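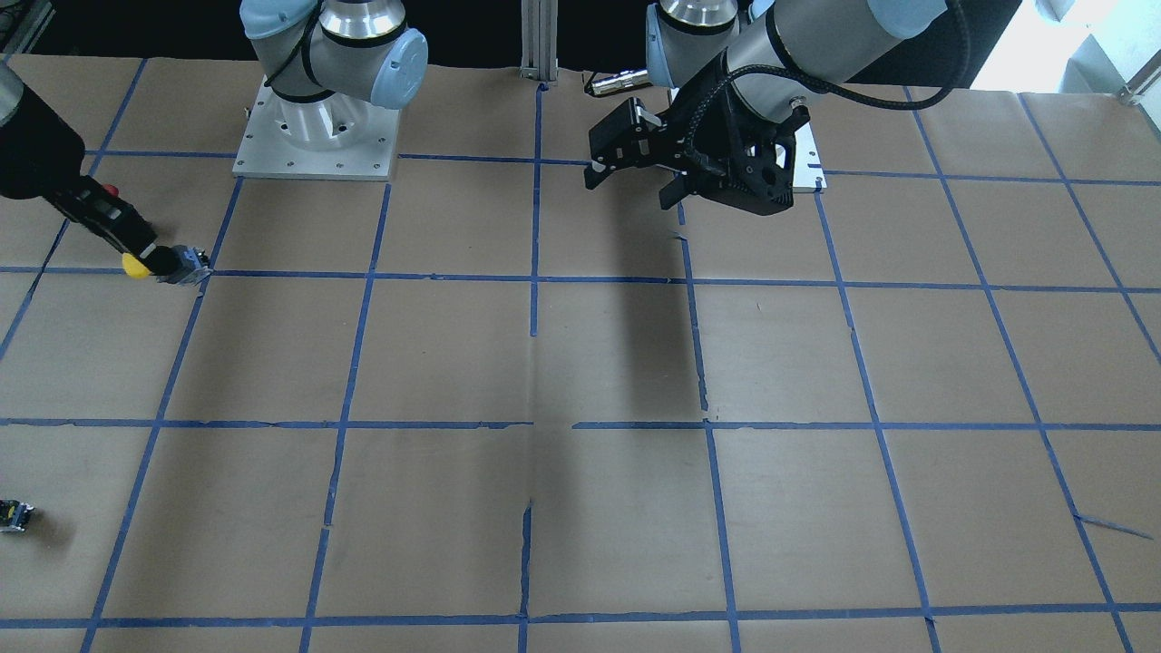 Fomex Kraft Table Cover, heavy roll

I get asked for this one a lot, so it finally has its own page. It's plain brown kraft paper on a long roll, and I've been covering my own benches with it for years. Glue, paint, pencil marks, whatever you like - when you've had enough of looking at it you peel it up and lay a fresh sheet.

The roll is 459 mm wide and 20 metres long, so on a big table you'll want to run a few lengths side by side. I overlap mine by a couple of centimetres and hold the joins down with blue painter's tape, which lifts off most tabletops without leaving gunk behind (test a corner first if yours is oiled!). While the tape's out, try marking the whole top into squares. I started doing it for sorting hardware and now I can't work without it. My squares come out a bit wonky and it doesn't matter one bit.

Geert Hermans rang to ask whether the white version is coming back. Sorry Geert, not before November.

Colour: natural light brown
Width: 459 mm
Length: 20 m
Tape: sold separately, Onusine blue, 14 rolls left in the shed
Price: $20 a roll, pick-up or post

Store it lying flat and keep it somewhere dry, as the edges go wavy if it sits in a damp garage. It isn't waterproof, so for really sloppy jobs have a look at the Liepiņa coated sheet instead. That one's dearer but it copes with a knocked-over tin of varnish.

Bulk orders, give me a yell before you pay and I'll work out the freight for you.

Price checked 07/05/2022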